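3.2 Sorting surface and containers

Household sorting of empty food packaging was studied in the second part of the Gosdale work. Crisp and snack bags were chosen because they are light, hold no fixed shape and spring open again after being crushed. In the Pramstead survey, 1049 of the 3253 items logged were bags of this kind, more than any other type of packaging.

All sorting took place on a table covered with a white board, so that small items would stand out from the background. A plastic basket with slotted sides served as the container. Sixteen bags made up one round, and the basket was emptied between rounds. A bag counted as sorted once no part of it touched the board. Bags that rested on the rim were recorded separately, following Mudaliar. Figure 4 shows a crumpled foil bag held in front of the empty basket. 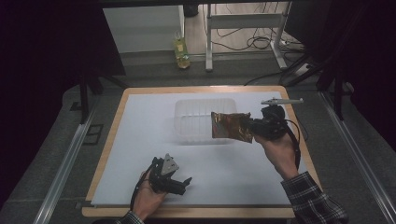
Figure 4. Snack bag and translucent basket on the white board.

3.3 Condition of the bags

Bags were graded as flat, folded or crumpled before each round. Grading was done by eye, and a bag that fell between two grades was given the more crumpled one. Torn bags were left out of the Talura set.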